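3.2 Stripping order and board condition

The 41 workstations came to the Brurkora workshop from the Cherkaoui design office, where they had been in use until December. Each was opened on the bench and taken apart in a fixed order: memory first, then the processor, then the graphics card, and the board last. Radonjić and Hegde had earlier worked in the reverse order on smaller machines, but found that a board out of its case flexes when memory is pulled from it. Every part was given a Canimis tag and logged before the next was touched.

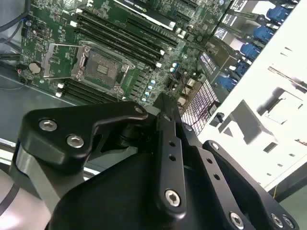
Figure 4. Workstation board in its case, processor socket open.

Socket damage was the main reason a board was rejected for reuse. The contacts are fine and easily bent, and a single bent contact can disable a memory channel. We therefore inspected each socket under a lamp at two angles while the board was still held by the case. With the load plate propped open, as in Figure 4, the whole contact field can be checked, and the empty memory slots leave space for a hand on either side. The graphics card (a Quadro in the machine shown) was left in place at this stage. Sockets that passed were closed and covered at once.

The coin cell was tested separately with a meter. A low reading did not count against the board, as a new cell costs little, but it was entered in the log so that the buyer could be told. Corrosion at the cell holder did count, and boards with any trace of it went to material recovery along with those that had failed the socket check.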